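Visit report: two-arm robots for garment handling, Flornden

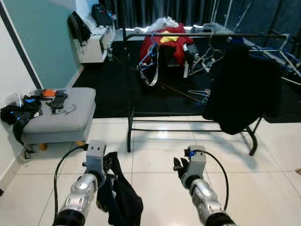 Liesl Bühler

We went to Flornden on a Wednesday in September to look at two-arm robots for the returns room. Waldemar Wieczorek came with me for the electrical and floor questions. The purpose was to get enough numbers to put a line in next year's equipment budget, or to take the line out.

Flornden rents floor space in the old Pfister building, second door past the loading dock. Parking is behind the building and the lift was out of service, so allow ten minutes.

The test area is set up like a room in a home. There is a clothing rack on white tile, an upholstered ottoman to one side and curtains at the back. The task was hanging clothes. I had asked for dark garments because most of our returns are dark, and black cloth has given trouble with every camera system we have looked at. At one point the left arm was holding a black garment in loose folds while the right gripper was open and empty, with wire hangers in a tangle on the rack in front of it. Our own racks look much the same by the end of a shift.

We stayed for most of the morning. Thick garments went better than thin ones. Sleeves were the slow part. An operator stood by the whole time and stepped in when a hanger caught on another one. Flornden did not try to hide this and gave us their log for the previous month, which we have on file. I would plan on one person for each robot in the first year, and that person is not in the quote.

The quote comes in three parts. The arms and base are a purchase. The software is a yearly license. Service is 3,662 a year and covers two visits, with travel extra. Spare finger sets are 118 each, and Flornden told us to expect about 10 sets a year with zippers and metal hangers in the mix. Waldemar thinks that is low. I have put in double.

Floor and power: our returns room has painted concrete with a slope to the drain. The Flornden floor is level tile. Waldemar measured the space the arms need when both reach forward, and it does not fit between our present racks. We would lose one row. He also wants the cables looked at. On the unit we saw, they run in wide loops outside the arms – fine in an open room, but a snag risk beside a full rail. Flornden offers a cable sleeve as an option and will send the price.

We asked about a trial. They will lend a unit for a month if we supply 200 garments of our own beforehand for setup. Skasstead did a trial on these terms in the spring, and I have asked them for a call.

For comparison we still have the Midska offer, which is a single arm on a fixed post. It is cheaper and needs less floor, but it only takes garments already on a hanger. That leaves our slowest step as it is.

My proposal is to budget for the trial only, plus leveling one bay of the floor, and to leave the purchase for the following year. Waldemar will get the floor price. The cable sleeve and the shipping cost for the loan unit are still open.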